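# Sorting bottles and cans

Mansa Ofori put this page together on 31 January 2022. It covers the small sorting table at Abubakari, where bottles and cans go into separate cups. The full-size bins in the hall hold 60 liters each and are emptied in the morning.

Gray is for plastic bottles, caps left on. Yellow is for beverage cans, crushed or whole.

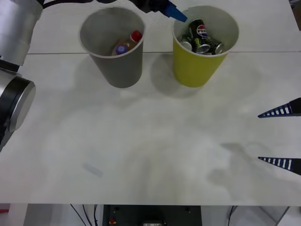 Labels come off later, at the sink. Glass goes to Plodum, along with any jars. Kofi Ofori has the key to the shed.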